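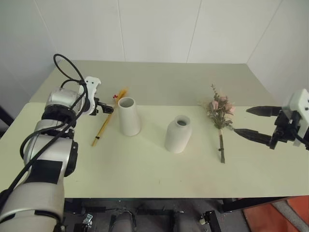 Yellow chopsticks on the pale green table.

Do your chopsticks really need replacing every six months?

A flyer has been going around the Zavimstead shops since July telling us to bin our wooden chopsticks twice a year. It came with the Flilletti catalogue, and Flilletti happens to sell chopsticks, so I read it with one eyebrow up. Three members have asked me about it and Graça Bragança has already thrown hers out, a set she'd had from her aunt and was fond of.

The flyer says old wood "harbours" things. It doesn't say what things, or how many, or who looked. There's a drawing of a germ with a face. I wrote to the address on the back and asked where the six months came from, and got a discount code.

My own view, for what it's worth, is that wood wears out when it wears out. If the tips have gone furry or split, or the colour has come off in your soup, chuck them. If they smell of last week's fish after a proper wash, chuck them too. A pair that gets used on a Sunday and sits in a drawer the rest of the time is a different matter from one that goes through the dishwasher every night, and a calendar can't tell the two apart.

Lerato Sithole, who cooked at Antunes for years, never put wood in the machine at all. Hot water, a bit of soap, a rub with a cloth and then stood up in a jar to dry. She reckons the jar matters more than the soap. I've been doing it her way since autumn and mine look much the same as they did, though I'll admit I never looked very hard before.

Then there's the oil. Flilletti's "conditioning oil" costs $30 for 100 mL, which works out at $300 a litre. Vasco Frade swears by it. Vasco also swears by the magnetic bracelet, so make up your own mind. I can't see what it does that leaving things alone doesn't, and I'm not keen on the flavour it gives plain rice.

Tiago Gouveia wants to know if bamboo is any better. The flyer says yes on page 2 and sells you a bamboo replacement set on page 4, "renew every 6 months". So apparently not much better.

If anyone has seen a proper source for the six-month rule, drop it in the box at the Pidport hall and I'll print it next issue, even if it makes me look silly. Catalogues don't count. Graça is after a second-hand set in the meantime, any colour, and will swap for lemons.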